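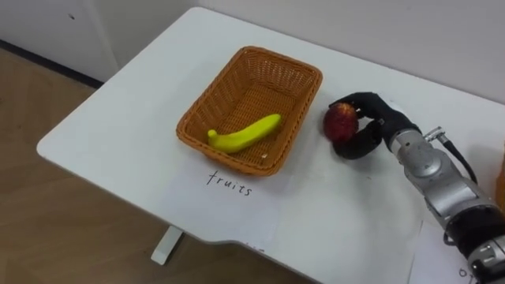 Clilladville Readers' Club – Fiction in Translation Group

1/ I finished "Saludo" last night, and I want to write about it while it is fresh in my head. It is a novel by Venkatesh Venkataraman, 200 pages, and I read it in two evenings.

2/ A ferry clerk named Vindinar gets a letter for his dead brother. He answers it in the brother's name. Then comes a second letter, and he answers this one too.

3/ The first 40 pages are slow. He sells tickets, he eats soup, he argues with his landlady. I almost stopped, but please keep going until the wedding chapter. 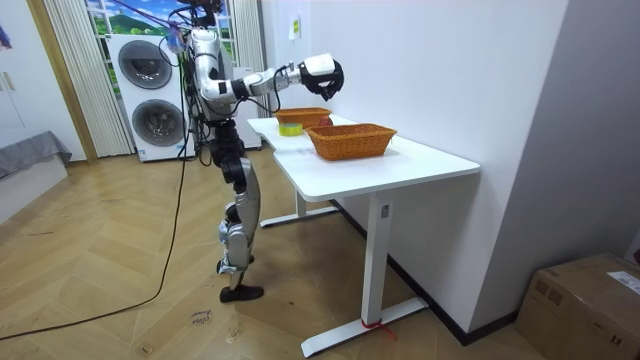 4/ About the ending (no spoilers)

Syahrul Rahman from our group thinks the brother wrote all the letters himself, before he died. I read page 82 again three times and I still do not agree – the stamp is wrong for this.

5/ What I liked less: the daughter. She comes into the story, says something wise, and leaves. I wanted one chapter from her side.

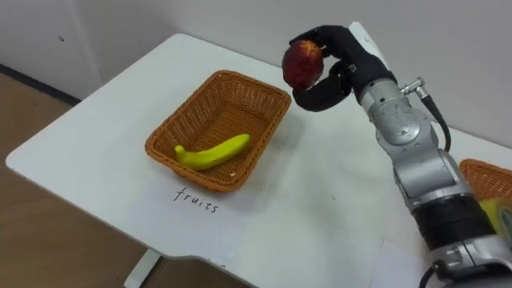 Do I need to read his first novel, "Oltton", before this one?

The two books share only the town, so you can start with "Saludo" and lose nothing.

6/ We talk about it at the next meeting. In July we read short stories and many people did not finish, so please begin early.

Reading time: 3 min
Last updated: 14 October 2020
This site uses cookies. Accept | Settings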